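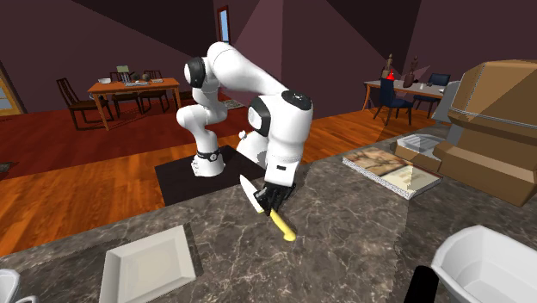

Yellow-handled knife, marble counter, white plate waiting.

Evening, kettle on, feet finally up. I have been meaning to write this one down all week and I keep getting as far as opening the page and then going off to look up frost dates.

So. January. The garden is a brown rectangle with a puddle in it, and I spent the whole morning on my seeds. I know it's early! I know. But there's a tin under the stairs that I shove everything into from September onward, envelopes and jam jars and one sock (clean, full of runner beans), and every January I tell myself I'll sort it in an hour and every January it takes the entire day and I forget to eat lunch.

First up were the squash seeds. I had left them drying on newspaper in the back bedroom since fall and they'd stuck to it, so now a good third of them have little bits of the classifieds glued on. I picked at it for a while and then decided the soil can deal with it. They're off the big gray squash that came from the plot at Asby, the one that grew straight through the fence and into the nettles, and it was the best one I've ever eaten. Sweet and dry, almost like chestnuts. I roasted half of it with butter and ate the other half as soup for days. What I don't know is whether the seeds will come true, because there was a row of zucchini right next door and squashes are shameless. I might get something wonderful or I might get a hard green club. I'm planting them anyway, up against the compost heap where a hard green club won't be in anyone's way.

Then the beans. I love sorting beans more than almost anything, the noise they make going into a bowl. I ended up with 255 of the purple ones, which I know because I counted them, twice, sitting on the floor with the radio on. I only have room for maybe a fifth of that. I wrote PURPLE, CLIMBING, DO NOT EAT on the envelope, having eaten most of my saved ones two winters ago in a chili. It was a nice chili too.

The tomatoes made me cross. I did the whole fermenting business last August, the jars on the windowsill with the scum on top and the smell (it gets into the curtains, it really does), and rinsed them and dried them on coffee filters, and then I wrote the names on the filters in washable ink. While they were wet. So I have 13 coffee filters with seeds on them and a pale blue blur on each. I can read one. It says "yel". I'm going to sow the lot and find out in July, which I've decided to look forward to. 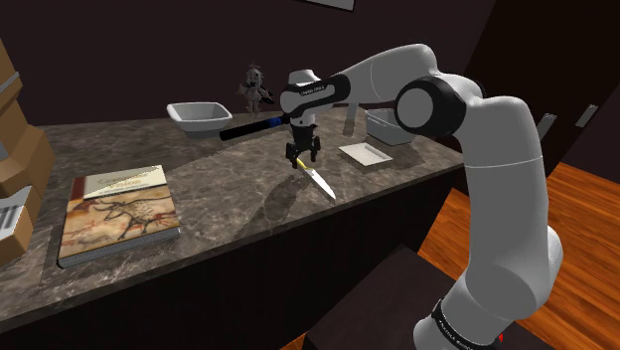
Long stone counter, and a black cylinder with a blue band.

Where was I. Germination test! I did one on the old parsnip seed, even though every book says to throw parsnip out after a year. Damp paper towel, seeds in rows, folded up in a bread bag on top of the water heater. You're supposed to wait two or three weeks and I've been peeking every day since the weekend before last. Three have sprouted. Three! Out of a big pinch! So the books are right and I need fresh, and I'm a bit annoyed at how right they are.

Which brings me to the catalog, and the money. I sat down after tea with the Golard one, which is the one with the gorgeous paintings and the tiny packets, and the plain one from Petchrat, which has no pictures at all and is printed on what feels like paper bag. I always fall for Golard and I always end up buying from Petchrat. My list tonight, after a lot of crossing out:

Parsnip, any kind, fresh
Leeks, the long skinny early ones
A red lettuce that doesn't bolt if you look at it
Dill (mine never reseeds, everyone else's is a weed)
Sweet peas, scented, mixed
One packet of something stupid

The something stupid is a rule of mine. Last year it was a cucumber the size of a grape that was supposed to taste like lime. It tasted like a cucumber the size of a grape. The year before that was the ornamental corn, and I still have a jug of it on the landing because I can't bring myself to throw it out, it's so pretty, all wine red and slate blue like old glass beads. This year I'm wavering between a black radish and a melon that has no business being grown this far north. I think it'll be the melon. There's a space at the sunny end of the cold frame, and if I lift it up on a slate it might just get enough heat.

I'm giving up on celery, by the way. I want that in writing so I can be shown it later. I've had four goes at celery and every single time I get a sort of bitter green string with slugs in it. The celery money is going on sweet peas.

The potato question is still open. They only have the Irovmont ones at the garden center in small nets, and I never know how many nets is sensible. I like a waxy potato and they are very waxy, they hold together in a salad and you can fry them cold the next morning. But they were late last year, so late that the blight nearly beat me to it, and I was out there in the rain forking them up by flashlight in my good shoes. If I chit them properly this time, egg boxes, north window, no forgetting, I could gain a couple of weeks. I've started saving egg boxes. I've started eating more eggs in order to save egg boxes.

I did go outside, just before it got dark. It was that flat, still cold where you can hear somebody shut a car door three streets over. The garlic is up! Only a knuckle high but every clove of it, green as anything, standing in its rows with frost on the soil between. I crouched there until my knees complained. The broad beans are less happy, something has been digging at one end, a squirrel or the gray cat from over the back, so I laid some bramble cuttings across and scratched both my wrists doing it. There's one parsnip left in the ground as well and I've been putting off pulling it. If it's a good one I'll leave it in for seed, and then I won't have to buy any next year and can stop reading germination tables in bed.

Oh, and the robin was on the fork handle. It does it every year and I stop and stare every year like I've never met a bird before.

What else. I need labels. I wrote that on the back of my hand and then washed up, so I'm writing it again: labels, and a pencil, a real pencil, since the sun takes everything else off by June. String. One bag of grit for the seed trays. I should wash the seed trays too, they're in the shed in a stack with last year's soil dried in the corners, and I'd put it at two hours with a scrubbing brush and a lot of cold water, so that's a job for a day when I'm already in a bad mood.

The tin is back under the stairs with everything in envelopes in alphabetical order, apart from the sock, which is still a sock full of runner beans. I got fond of it. Bed now, and I want to have one more look at that melon before I turn the light off.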